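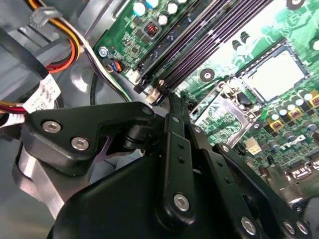
Jemari Community College
Computer Hardware Basics
Week 3 handout: The motherboard, the processor and the memory
Notes by Ayanda Mathebula

Welcome back! This is the week I look forward to most, because we finally get the side panel off and start working on the board itself. Bring these notes to the bench with you and scribble all over them. There's room in the margins for a reason.

Before you touch anything

Shut the computer down, switch it off at the wall and pull the power cord. Hold the power button in for 10 seconds. Clip on your wrist strap and check the other end is on bare metal (paint doesn't count). Long hair back, bracelets off, drinks on the window ledge.

Lay the case on its side so the board is flat in front of you. Gravity then works for you, and a dropped screw lands somewhere you can see it.

Finding your way around the board

Start with the memory slots. They're the long, narrow, parallel ones, and once you've found them everything else falls into place. The processor socket is never far away, since the two spend all day talking to each other and short paths keep that conversation quick. Look for a square with a metal frame and a little lever, often with a plastic cap over it if there's no processor in it. Leave the cap on until you're ready! The contacts inside are finer than a hair, and I have never managed to straighten one properly.

Now look at the small parts crowded beside the socket. The little cans are capacitors, which smooth out the power supply. The chunky square or ring-shaped parts are inductors, also called chokes, and on some of them you can see the copper winding. Together they take the supply from the power unit and turn it into the low, steady voltage the processor needs. I love this part of the board. It looks like a tiny town from above, and every building has a job.

Other things to track down:
The small four-pin power plug
The screws that hold the board to the case
The latches at the ends of the memory slots
The maker's name printed on the board

Handling the processor

Hold it by the edges, thumb and finger on opposite sides. The silver lid on top is the heat spreader, and it's tougher than it looks, but fingerprints on it get in the way of the thermal paste. The underside is the part to worry about. Keep your fingers right off it.

Find the small triangle in one corner and match it to the mark on the socket. Lower the processor straight down. It should drop in under its own weight with no pushing whatsoever. If it doesn't sit flat, lift it out and check the triangle again.

Handling the memory

Same rule, hold it by the edges. The gold contacts along the bottom carry everything, so don't rub them or set them down on a gritty bench. The gap in the contacts isn't in the middle, so the stick only goes in one way round. Open the latches, line up the gap, and press evenly on both ends until it clicks. New people nearly always press too gently here. It takes a good firm push.

Where parts go when they're out of the computer

Every part has its own place, and it goes back there the moment you're finished with it.
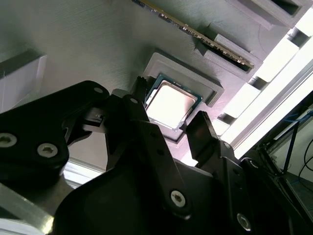 Processor in its square holder, lid up, with a memory stick standing in the slot fixture beside it.

Notice that the heat spreader faces you, so there's no need to turn the processor over to pick it up. If you're practising at home, an anti-static bag on a clean, firm surface will do nicely.

Bench exercise (in pairs)

1. Name the parts on your board to your partner without looking at these notes.
2. Seat one memory stick, take it out, and seat it again. Do this 3 times, then swap.
3. Seat the processor with your partner watching the triangle. Close the lever, open it, lift the processor out and return it to its holder.
4. Put the socket cap back on.

For next time

Read the chapter on cooling and write down any questions. We'll be spreading thermal paste, so wear something you don't mind getting a grey smudge on!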